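Storing and sorting spare computer parts without tears

I love a good parts drawer! Mine started as a shoebox of odds and ends from two old desktops, and now it lives on the workbench in the garage, next to the paint rollers and the jar of picture hooks. If you ever fix up a PC for a kid or a neighbor, an hour spent sorting pays you back every single time.

Start with a big clear surface and good light. Wash and dry your hands, then touch bare metal on something grounded before you pick up anything with a chip on it. Skip the wool sweater. Carpet is a bad floor for this job, so if that's all you have, stand on a rubber mat.

Memory sticks go in first because they're the easiest. Hold them by the short ends, slide each into its own antistatic bag, and write the size and type on a piece of masking tape. I do the writing before the tape goes on the bag — a ballpoint pressed down on a stick is no good.

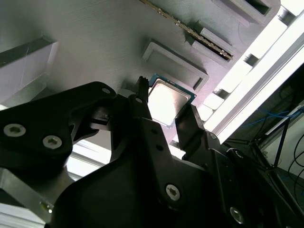
Sorting trays with a shaped spot for every part are my favorite upgrade of the last few years. You can buy them, or cut your own from foam with a craft knife (measure the part, add 2 mm all the way around, cut slowly). What you want is something like the gray panel in the photo, with its thick-walled recess near the chip and the slotted holder keeping the long module by its edge, so those little gold contacts aren't rubbing on anything. Go for matte if you can! Shiny lids throw back so much glare under a bench lamp that a dull background really helps your eyes.

Processors need a bit more care. Pick them up by the edges only and keep fingers off the underside. Old thermal paste comes off with a coffee filter and a little 90-plus percent rubbing alcohol; paper towels leave fuzz. Let the lid dry before it goes back in a hard case.

Cables get their own bin, far from the chips. Loop them loosely, close with a strip of hook-and-loop tape, and tag both ends.

Helju Urbonaitė wrote in to say she keeps screws in a 9-hole muffin tin while she works. Stealing that one!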